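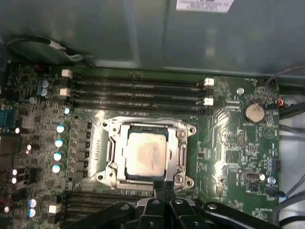
高温天停工规定,合同里没写温度上限怎么办

首页 论坛 劳动与职场 天气与出行 最新回复 登录 注册

楼主 fehr_g

Urkholm 这边的分公司八月份换了新的办公守则,高温那一条改得很含糊。旧版写的是室内气温连续超过规定值,部门主管可以安排提前下班,工资照发。新版只剩一句"管理层将根据天气情况采取适当措施"。

我问了人事,答复是合同本身没有温度上限,所以守则怎么写都不影响合同。我的疑问有两个:

1. 旧版守则执行了好几个夏天,算不算已经形成惯例?
2. "适当措施"如果只是发瓶装水、把窗帘拉上,员工有没有依据要求更多?

办公室在顶层,西晒,没有集中空调,下午两点以后最难受。

2楼 Heinonen_J

先分清楚三件事:气象部门的高温预警、工作场所的室内温度、雇主的安全义务。预警是针对公众发布的,不自动产生停工的权利。室内温度要实测,户外气温只能作参考。安全义务是一直存在的,跟有没有预警没有关系。

所以第一步是测温。温度计放在工位高度,离开窗户和出风口,避开直射阳光。每个工作日固定时间读数,把时间、位置、读数记下来,同时记相对湿度。没有记录,后面谈什么都是凭感觉。

3楼 schnyder

同意测温,但2楼漏了湿度怎么用。相对湿度到70%的时候,同样的气温,人体散热效率差很多。只报一个干球温度,对方拿着数字说"没超",你就没话了。建议直接用湿球黑球温度,或者至少查一下热指数表。

4楼 Heinonen_J

回3楼:湿球黑球温度主要用在户外作业、铸造车间、厨房这类有明显辐射热的场合。办公室里辐射热一般不大,操作温度加湿度就够了。仪器也不便宜,让一个普通员工自己去买不现实。

5楼 schnyder

楼主说了顶层、西晒。屋面和玻璃晒一个下午,辐射热不能按"一般办公室"算。黑球温度计自己可以借,Jekdale 的职业健康服务点就能登记借用,上次我借的押金很低。

6楼 Heinonen_J

顶层这一点我接受。那就两种都测,分开记。借来的仪器看一下校准标签的有效期,过期的读数对方可以不认。

7楼 chantal.gagnon

说一下惯例的问题。我在 Dornodia 做过劳资协调,类似的争议见过3起。判断惯例主要看:是否长期、反复、无保留地执行,员工是否有理由相信以后还会这样。如果每年发通知时都带一句"本次安排不构成先例",惯例就很难成立。

楼主最好把前几年的通知邮件找出来,逐封看措辞。

8楼 fehr_g(楼主)

翻了邮箱。能找到的通知里,有2封写着"本次特别安排",其余的没有保留字样,直接引用守则条款。这样算哪边?

9楼 chantal.gagnon

有利也有不利。引用守则条款,说明公司当时是在履行守则,员工拿到的是守则给的待遇。守则改了,依据跟着变,这是公司会用的说法。你这边可以反过来讲:守则条款长期执行,已经成为工作条件的一部分,单方面降低需要协商和提前告知。结果要看当地规定和集体协议,论坛上给不了定论。

10楼 普通路人K

说句不中听的,天热回家这种事,老板同意就走,不同意就忍几天。为一两个下午的工时去翻惯例,关系搞僵了不划算。我们公司在 Mikkelsen 工业区,仓库比你们办公室热得多,也没见谁写信。

11楼 schnyder

仓库没人写信不代表仓库没问题。搬运属于中等以上劳动强度,允许的热暴露值比坐着办公更低,休息比例也应该更高。你们那边有没有做过热风险评估?

12楼 普通路人K

墙上贴了张表,没细看。饮水机倒是加了一台。

13楼 Normand Sawatzky

我从设施管理的角度补充一下。公司不愿意写死温度,通常有一个技术上的原因:同一栋楼不同区域温差很大。北侧低层和顶层西侧,同一时刻可以差3度以上。写了一个数字,就要说明在哪里测、由谁测、持续多久才算数,否则每层都会来吵。

比较可行的写法是分级:

一级:发布预警,开放弹性上班时间,早到早走。
二级:指定测点连续两次读数超限,受影响区域可转移到较凉的楼层,或者居家办公。
三级:没有可转移的地方,受影响区域停止工作,工资按正常出勤计算。

测点位置画在平面图上,作为守则附件。这样管理层有操作空间,员工也有可以引用的条文。

14楼 Heinonen_J

分级写法可以,但"连续两次读数"要规定间隔。间隔五分钟和间隔一小时完全是两回事。我倾向于一小时,能排除开窗、开门造成的波动。

15楼 schnyder

一小时太长。等第二次读数出来,下午最热的时段已经过去一半。三十分钟够了,配合自动记录仪取平均值,波动的问题自然就没了。

16楼 Normand Sawatzky

我们用的是三十分钟平均值,记录仪装在立柱背阴面。运行下来争议主要出在弹性上班,接送孩子的同事没法提前到岗。这一条最好允许个人选择,不要全组统一。

17楼 chantal.gagnon

另外提醒楼主,孕期员工、有心血管疾病或者服用利尿剂的员工,应该单独评估,不必等到二级。这部分写进正式意见里,比争论惯例容易得到答复。

18楼 fehr_g(楼主)

谢谢各位。目前的打算是先借仪器测,记录满一周,再把13楼的分级方案改成草稿,通过员工代表提交。惯例那部分作为附注,不作为主要理由。

还有一个问题:测温期间如果公司临时发风扇,要不要在记录里注明?

19楼 Heinonen_J

要注明。风扇不降低气温,只改变风速,开关状态和摆放位置都写上。气温超过皮肤温度以后,风扇的作用会减弱,甚至可能增加热负荷,这一点可以在意见里单独提。

20楼 schnyder

这次没有异议。记录表做好了可以贴上来,我帮你看一下栏目。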